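From: Bjarke Lund
To: upholstery-textiles list
Subject: Re: Pilling on heathered wovens, and what the rub count tells you

A few notes on the questions raised last week, with the earlier message quoted where I answer it.

> We have two bolts of the Clader gray in the shop, same article
> number, bought a year apart. The older one pilled on the seat
> fronts within a season. The newer one has not. The spec sheet
> gives 30,000 rubs for both. Is the rub figure worth anything, or
> should I be asking the mill for something else?

The rub figure is worth something, but it answers a different question. The abrasion test runs until yarns break. Pilling shows up much earlier, when loose fiber ends work their way out of the yarn and tangle on the surface. A cloth can have strong yarns, pass the abrasion test with room to spare, and still pill badly if those yarns are spun from short staple with low twist.

What you want from the mill is the pilling grade, given on a scale of 1 to 5, where 5 is no change. Ask how many rubs the sample had been given when it was graded. A grade 4 at 500 rubs and a grade 4 at 2,000 rubs are far apart, and sales sheets often leave the number off. Vestergaard prints it in the footer. Jultham will send it if you write to them.

> Could the dye lot make a difference? The newer bolt is a touch
> cooler in color.

Not the dye as such. In a heathered cloth, though, the shade comes from blending dyed fiber before spinning, so a change of shade between lots can mean a change of fiber supplier, and that can change the staple length. I would ask whether the blend was altered between the two purchases. The article number usually stays the same when that happens.

You can get part of the way at the bench. Pull a 6 inch length of weft from each bolt, hold both ends, and untwist it until the fibers lie parallel. Count the turns. Then draw the yarn apart and lay the fibers on a dark card next to a ruler. If the older bolt has fewer turns and shorter fibers, you have your explanation. Repeat it with the warp, as many of these cloths use a filament warp that hardly pills at all and the trouble is all in the weft.

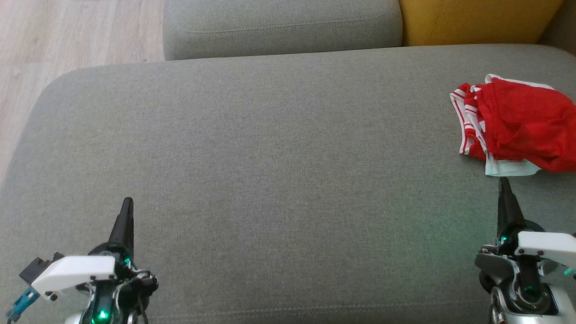 Does a fabric shaver shorten the life of the cover?
A light pass once or twice in the first year does little harm, as the fiber it takes off has already left the yarn. Repeated shaving is another matter. Each pass lifts some new ends and the cloth gets thinner at the front edge, where it takes the most wear anyway.

> I was also going to switch to a backed version for the next
> order. Would that help?

It may help some. An acrylic back coating locks the weave and cuts down on seam slippage, and it holds fiber ends on the underside. It does nothing for ends already on the face. It also makes the cloth stiffer, so allow for that on tight radius corners – the Vulldale backed cloth needs relief cuts where the unbacked one will ease around without them. I would also go up one needle size and lengthen the stitch slightly, or the coating will perforate along the seam.

On fabric weight, for anyone comparing: the Vulldale in my rack comes to 825 grams per running meter, cut and weighed here with the coating on. Check whether your supplier quotes per running meter or per square meter before setting two cloths side by side. I have seen both on the same price list.

Two things I don't have an answer to. First, whether pre-washing a removable cover changes the pilling grade. I have had results in both directions, with too few samples to say anything. Second, whether anyone still offers singed heathered wovens at this weight. Singeing burns the loose ends off the face after weaving and would deal with most of this at the mill. The last one I knew of was dropped from the Clader range in April.

If anyone has bench figures for turns per inch on the current Clader weft, please post them with the lot number. I can send swatches of the Vulldale, backed and unbacked, to anyone who wants to run the comparison.

Bjarke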